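Ticket: Wi-Fi drops in the back office, Trurndale branch
Status: Reopened
Product: Allero mesh kit, three units
Opened by: Illia Hrytsenko

Original report

The Wi-Fi in the back office drops several times a day. Laptops stay connected to the network name but nothing loads. It lasts up to 7 minutes and then comes back without anyone touching it. The front counter is on the same network and never has the problem. Started in April, after the firmware update that was pushed overnight. I did not ask for that update.

Reply from Hladun Support

Thank you for contacting us. Please restart all three units and move the back office unit away from microwaves, cordless phones and thick walls. If the problem continues, please run a factory reset.

Illia Hrytsenko

Restarted all three. There is no microwave in that part of the building and no cordless phone. The walls are where they were in March, when this worked. I would like to know what a factory reset is supposed to fix before I spend an afternoon typing settings back in.

Reply from Hladun Support

A factory reset clears corrupted settings. It resolves the majority of connection issues.

Illia Hrytsenko

Did the reset. It dropped again before lunch. So either the settings were never corrupted or they got corrupted again in three hours. Log from the back office unit, times are local:

09:52 uplink lost
09:52 scanning for parent
09:59 parent found, channel changed
11:31 uplink lost
11:31 scanning for parent
11:36 parent found, channel changed

Look at the last line of each group. It changes channel every time. I have automatic channel selection turned off in the app. Is that switch connected to anything?

Reply from Hladun Support

We have escalated your case to our second level team. In the meantime, could you confirm whether the outages happen on a wired connection, and whether the unit is powered from a wall outlet or a power strip? Loose power can cause similar symptoms.

Illia Hrytsenko

Wired into the back office unit: same outage, same minute. Wired straight into the main unit: no outage all day.

On power, I doubt it. The uptime counter on the unit keeps climbing through every drop, and a unit that lost power would start over from zero. Our Metthorpe branch has the same kit on the older firmware and has no drops at all. I know one other branch isn't proof, but it's more than I've been given so far.

Reply from Hladun Support, second level

Thank you for the log. We can see the channel change events. On the current firmware the manual channel setting may not apply to the link between units. We can roll your kit back to the previous version. Please confirm.

Illia Hrytsenko

Confirmed, go ahead. Please also block automatic updates on this account or we will be doing this again next month. I am leaving the ticket open until I have seen 4 full working days without a drop. It was closed on me once already with "resolved by reset" and it was not.
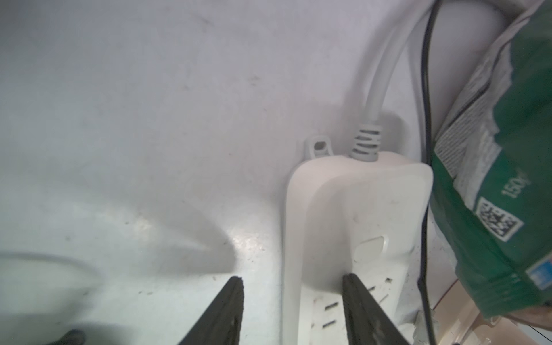
Attachment 1: power strip, switch or button and sockets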